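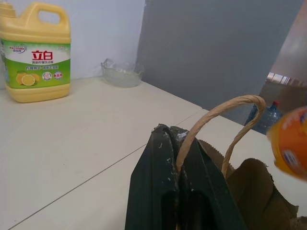
By Kolbrún Kjærgaard | November
Print this article | E-mail this article

Hard water costs the kitchens of Ivcombe more detergent than most of them realise, according to Hrefna Brynjólfsdóttir, who has tested the town's supply since the Sodlow borehole opened. Calcium and magnesium bind to soap and leave scum. Synthetic washing-up liquids cope better, she says, "but you still see film on glass once the rinse water dries".

Her log holds 1,312 samples taken at 122 taps. Readings on the Sodlow side are consistently higher. "The chalk is thicker there. The treatment works removes iron and leaves the hardness alone."

Asked whether households should fit softeners, she was cautious. "An ion exchange unit adds sodium. I would keep one tap unsoftened for drinking." She fitted her own unit two years ago and checks the salt monthly.

For glassware she recommends a hot final rinse and a dry cloth. Vinegar will shift existing scale, though it should be kept off natural stone.

The next round of sampling starts at the Ladefoged end of the main.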